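How Does a Robot Know What a Chair Is?

You know what a chair is. You've known since before you could say "chair," mostly because you kept bumping into them. You can spot a kitchen chair, a beach chair, a chair with a coat over it, and a chair lying on its back with its legs in the air, and you don't have to think about any of it.

A robot has to think about all of it. The thinking is done by software, which is the set of instructions running on the computer inside. Robot bodies get most of the attention because they have wheels and arms and look good on posters. But a robot body without software is a very expensive coat rack.

So let's follow one small job from start to finish. The job is: drive across a room to a desk without hitting the chair. You could do it while eating toast.

Step one: Look

A robot's camera doesn't send the computer a chair. It sends numbers. Every picture is made of tiny dots called pixels, and every pixel is stored as numbers that say how much red, green and blue are in it. A dot of pure black is 0, 0, 0. A very bright dot might have 200 or more in every place.

Imagine somebody reading you those numbers over the phone, one dot at a time, and then asking, "So, where's the chair?" You would hang up. The computer can't hang up, so it gets on with it.

The part of the software that turns numbers into things is called perception. Perception programs learn from examples. People collect a great many pictures, mark where the chairs are, and feed them to the program. At first the program guesses, and its guesses are terrible. Each time it's wrong, its settings get nudged a little. After a huge number of nudges it gets good at chairs.

Good, but not perfect. Tuấn Trình works on a perception program called Rornen, and he keeps a list on his wall of things it has called a chair. There are 11 so far. They include a wheelbarrow, a stack of pizza boxes, and his boss, who was bending over to tie a shoe.

"It wasn't a crazy guess," says Tuấn. "He had four things touching the floor."

Step two: Be a little bit unsure

When you see a chair, you say "chair." When Rornen sees one, it says something more like "chair, and I'm very sure," or "chair, I think, but don't quote me." The sureness is a number too, and it's called confidence.

Confidence matters because the rest of the software has to decide what to do about it. If Rornen is very sure there's a chair ahead, the robot goes around. If it's only a bit sure, the robot might slow down and take another look from a different spot. If it isn't sure at all, a well-made robot stops and waits, looking thoughtful. (It isn't thoughtful. It's just stopped.)

Some things are hard for a camera. Glass doors are hard because you see right through them. Shiny floors can show a second, upside-down room. And black things can be hard, because when something is very dark, many of its numbers come out almost the same. It's tricky to say where one black part ends and the next begins if they all look like a shadow.

Step three: Draw a map

Knowing there's a chair isn't enough. The robot has to know where it is.

Many robots keep a map that looks like graph paper laid over the floor. Each square gets a label: free, full, or don't know. When the robot starts up, nearly every square says "don't know," which is also how most people feel first thing in the morning. As it looks around, it fills the squares in.

Here's a sneaky problem, though. Tables and desks are mostly air. If you only look at the floor, you see a couple of feet and a lot of lovely open space between them. A short robot could drive right in there. A tall robot would find out about the tabletop with its face. So the map has to remember what's up high as well as what's down low.

And then there are chairs with wheels, which are a mapmaker's least favorite furniture. You put one on the map at lunchtime, someone rolls over to talk to a friend, and now your map has a chair where there isn't one and no chair where there is. The only fix is to keep looking and keep redrawing.

Step four: Make a plan

Now the planner takes over. The planner is the part of the software that picks a path, and it works like a fussy person with a map of a zoo. It tries lots of routes and gives each one a score. Long route? Bad points. Lots of turns? Bad points. Goes through a full square? So many bad points that the route gets thrown out.

Thịnh Lâm writes planners, including one called Sirton. She says new planners are all cowards or all daredevils. The cowards leave such a huge gap around everything that they decide the room can't be crossed and give up. The daredevils shave past with the width of a cookie to spare.

"You want something in between," she says. "Like a waiter with soup."

To get the gap right, the planner pretends that every object is fatter than it really is. Grown-ups in the business call this inflation. The chair gets puffed up on the map like a balloon animal, and the robot steers around the puffy version. That way, if the map is a tiny bit wrong, the robot brushes past imaginary chair instead of actual chair.

Try planning one yourself. Pretend you need to get to the desk, and work out which way you'd go.

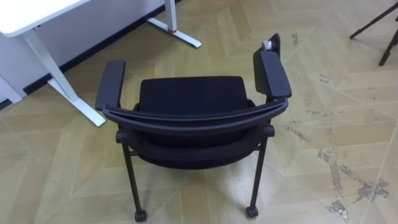 An office chair and a white desk's worth of questions? Only the robot's map can say for sure, but the chair has wheels, so look twice.

Did you go left or right? To the left there's a desk leg with a long flat foot lying on the floor right beside the armrest. White feet like that are low and easy to miss, and a robot wheel would not enjoy climbing one. Over on the right there's more bare floor, though the thin black legs in the far corner need a wide, polite detour.

The floor deserves a look as well. All those zigzags are only a pattern, and you know that you can walk on them. A program that hunts for edges finds edges everywhere in a floor like this one. The scuffed patches are another puzzle. Are they bumps? Holes? Spilled cereal? You can tell they're worn spots because you've seen worn spots before. The program has to have seen them too, or it may treat them like a small mountain range.

Step five: Move, and then check

The last part is control. Control turns the plan into pushes: this wheel a bit faster, that wheel a bit slower. Then it checks what happened and fixes it. Then it checks again. This goes on many times every second, and it's called a feedback loop.

You use a feedback loop when you carry a full glass of milk. You watch the milk. If it tips left, you tilt right. If you shut your eyes, you no longer have a feedback loop, and soon you no longer have milk.

Robots need the loop because the real world is sloppy. Wheels slip. Carpets drag. If the software says "roll forward nine inches," the robot may go a little less or a little more, and all those little bits add up. A robot that never checked would be completely certain it was at the desk while parked in a closet.

Try it at home: Be the software

You'll need one friend, one chair and a room with nothing breakable in it.

Your friend is the robot. The robot closes its eyes and does exactly what it's told. You are the software. You may say only these things: "step forward," "step back," "turn left a little," "turn right a little," and "stop."

Get your robot from one side of the room to the other, around the chair. Stay close so you can say "stop" in time, and go slowly. Robots with shins will thank you.

Now make it harder. Give all your orders in one go, before the robot takes a single step, and then keep quiet while it carries them out, except for "stop" if it's about to bump something. You've just switched off the feedback loop. See how far it gets.

Then swap places. You'll find that your friend's idea of "a little" is nothing like yours, and that is a problem real robot programmers spend whole Sundays on.

Words to show off with

Pixel: one tiny dot in a picture.
Perception: working out what's there.
Confidence: how sure the program is.
Planner: the part that picks the path.
Inflation: pretending things are fatter so you don't hit them.
Feedback loop: do something, check it, fix it, do it again.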